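Is the Garley Castle combo pass worth it?

flesum_fan
We have one afternoon in Garley in February and the ticket site keeps pushing the combo pass at 39 a head. It covers the castle, the priority lane and the boat to Nuttall Island. Has anyone here paid for it and felt they got their money's worth?

Innes Jardine
No. The "priority lane" is a rope beside the regular line, and in February there is no regular line. I walked straight up on a plain ticket. As for the boat, check whether it runs at all before you pay for it.

mapfold
Disagree with Innes. We did the combo with my parents and the guide alone was worth it. She took us up the back stairs to the chapel gallery, and you don't get that on the plain ticket.

Innes Jardine
You do get it, though. Ask at the desk for the 2 o'clock tour. Same guide, same stairs. I'd like to know what the extra money buys, and so far I'm hearing "a rope."

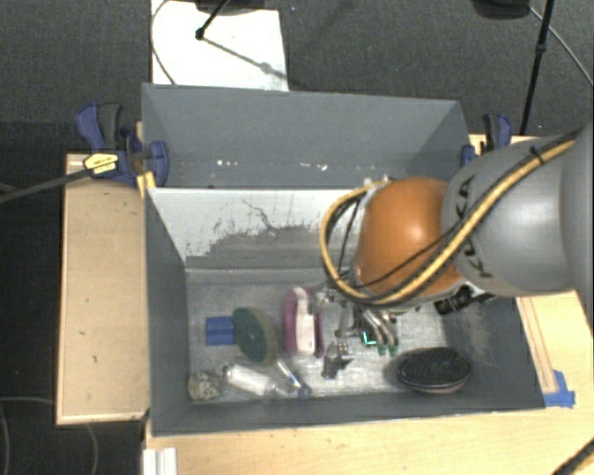 KUKA arm over the bin

tollbridge70
The pass page says "save up to 60 minutes." Up to! I waited almost 70 at the island dock with the combo in my hand, and that was in summer. The priority part stops at the castle gate – read the small print.

mapfold
Fine, the dock is a mess. I still think first-timers do better with everything on one ticket. Not everybody wants to hunt for desk tours.

flesum_fan
Thanks, all. Leaning toward plain tickets and skipping Nuttall. Is the bus from Kikville any good, or is that oversold too?

Innes Jardine
The bus is OK. Sit on the left for the river. Don't buy the "scenic" upgrade, it's the same bus.

Last reply 2022-12-23

Contact us | Copyright Kikville Travel Board | Back to top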